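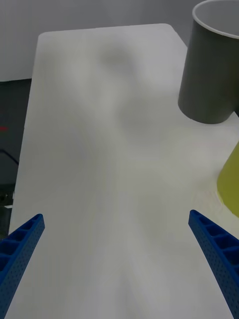 The white table and its round corners.

September, half past nine in the evening

My feet are hurting so I write this sitting on the bed with my legs up on the wall. It is not good for handwriting.

Today was the linen from Shiferaw again, the restaurant near the station. They send tablecloths and napkins in big blue bags and always the turmeric is in everything. This time 76 napkins, I had to write the number on the sheet twice since the first sheet got wet from my sleeve. In my first month at Oltura I put such napkins straight into the hot wash with a lot of powder, and they came out with a strange pink-brown colour, which frightened me very much. Now I know that turmeric turns reddish when it meets something alkaline and then it goes back to yellow after rinsing in a little acid. I was sure that day that I would be sent home. My supervisor only laughed and showed me the vinegar.

So today I did it as she taught me. Cool rinse, then a soak with the oxygen bleach, warm but not hot, then the normal wash. After this most of the napkins were nearly clean and nineteen or twenty of them were still pale yellow in the middle. Those I hung outside at the back wall, in the sun. Sun is the best thing for turmeric. My grandmother did this with my grandfather's shirts and had no name for the chemistry. When I took them in before closing, the yellow was gone from all except a few, and these I put back in the soak for tomorrow.

The big Flumo machine is making its noise again in the spin. It should go to 1000 turns and it climbs up nicely until near the end and then it begins to knock, like somebody wants to come in. I stopped it, opened it, pulled the tablecloths apart with my hands (they twist into a rope, this is the usual reason) and started the spin again. The second time it knocked less. I wrote it in the book for the mechanic, who comes from Ostedik and will not come for one machine only, so we must wait until a second machine is also broken. I find this a funny system but I did not say it.

A man came in with a wool coat and asked how much, and when I told him he said he could wash it at home for nothing. I said of course, with cold water and no wringing, and dry it flat on a towel. He looked at me for a while and then he left the coat. I don't know if I was polite enough. In English I am never sure if I am being helpful or rude. I practised on the bus home how I could have said it: "You are welcome to try it at home, but wool is easily damaged." It sounds better, but the bus is always too late for such things.

I looked at my notebook of stains on the bus also. I have now 9 pages. Red wine, candle wax, lipstick, grass, machine oil, the orange thing that children drink. For candle wax I must correct the page – I wrote "iron with newspaper" but the ink from a newspaper can go into the cloth. Brown paper is better, or plain kitchen paper. I will change it tomorrow with a red pen.

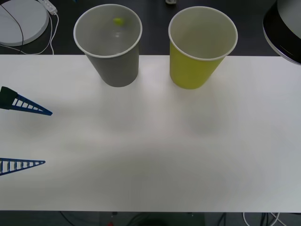

Two paper cups, grey on the left, yellow on the right.

After dinner I did my own washing, in the bathroom sink, because I don't want to pay for the machine downstairs for four pairs of socks and one blouse. It is a bit sad to wash at night after washing all day. But I like the blouse, and I do not trust that machine, it is too hot even on the cold button. The collar had a grey line from the face cream. I put a drop of dish soap, left it ten minutes, rubbed it with my thumb and it went away. Now it is dripping over the bathtub and I can hear it from here.

Things for tomorrow: vinegar, the large bottle. New pegs, at least the wooden ones, the plastic break in the sun. Ask if I may have the early shift next week. Ring my mother before she goes to sleep, which is my lunch break – I forgot it today and she will have noticed.

My hands smell of bleach also after the cream. I will put on the cotton gloves and stop here, with gloves I can't hold the pen well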